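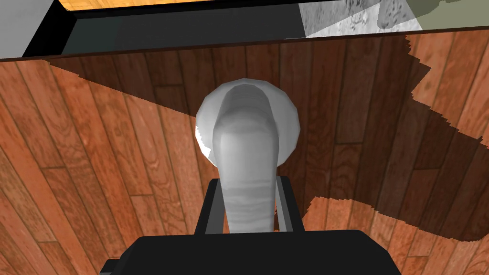

4/7/22
Sim bench, grasp faults on the white handled part

Picked up the fault from the Cokley queue. Summary for whoever reads this next: the gripper reports a good grasp on the white part when the fingers have not closed on anything. The arm then lifts, the part stays on the table, and the run is logged as a success. It was found by accident when the success rate on the new batch came out higher than the old one with the same policy.

Batch is 1,738 episodes. I am not going to throw any of it away yet, but please don't train on it. I have renamed the folder with HOLD at the front and locked it.

What the fault looks like in the log: approach is normal, fingers go either side of the neck, close command is sent, grasp flag goes true on the next tick. Finger width at that tick is still the open width. It then stays there. The flag should need two things, width below the open value and contact force on both fingers. It was getting by on force alone.

Where the force comes from took most of the morning. First thought was the collision mesh of the part. The neck has those shallow ridges and I assumed the simplified hull had filled them out and made the neck fatter than it is drawn. Turned on the collision overlay and the hull does stand proud of the visual mesh, but there is still clear air on both sides when the fingers are open. Not the cause. It ought to be tidied up anyway.

Second thought was the table. Lowered the approach in small steps and logged contacts by pair. There it was: fingertips against the wooden top, both sides, every bad episode. The approach height is set from the table frame, and the table frame moved when the Dultow room was swapped in. The planks now sit slightly higher than the approach code thinks they do. Fingertips press into the wood, both pads read a force, flag goes true, and the controller stops closing because it believes it has hold of something.

So there are two faults stacked up. Wrong table height, and a grasp check that doesn't care what it is touching.

Changes made:
Table height is now read from the scene file at load. The old constant is gone.
Grasp flag needs width and force, and the force must come from the named part.
Controller keeps closing until the width stalls, or gives up after 300 ticks and reports a miss.
Success is scored on the height of the part at the end of the lift. It was scored on the flag before, so it would have agreed with the flag whatever happened.

Reran a handful of the bad seeds with all of that in. Fingers close on the neck and the part comes up. On one seed it swung round in the grip, head down, and dropped. That is a real miss and it was scored as a miss, so I'm content with it for now. Friction on the neck may be too low. Not touched today.

Also seen: the shadow edge on the table is badly stepped, worst over on the right. Shadow map resolution was turned down at some point to save memory. It has no bearing on contacts but it does go into the camera images, and a policy could learn from it. Raised as a separate ticket, low priority.

Safety note. The Rafferty cell runs the same grasp check on real hardware. I went and looked, and the force-only version is in there too. On the real arm, pressing into the table would trip the joint limit first, but I would not want to lean on that. More of a worry is a false flag followed by a fast transfer move with nothing held properly. I have asked for that cell to be kept at reduced speed until the patch is in, and put a note on the pendant.

Baltia build is not affected. It uses its own suction check.

Still to do:
Rescore the held batch on part height and see how much survives.
Rebuild the hull for the white part.
Test for fingertip and table contact during approach, fail the episode if found.
Check whether the August batch needs the new scene loader or can stay on the old room.

Left the rescore running on the second machine. Please don't reboot it.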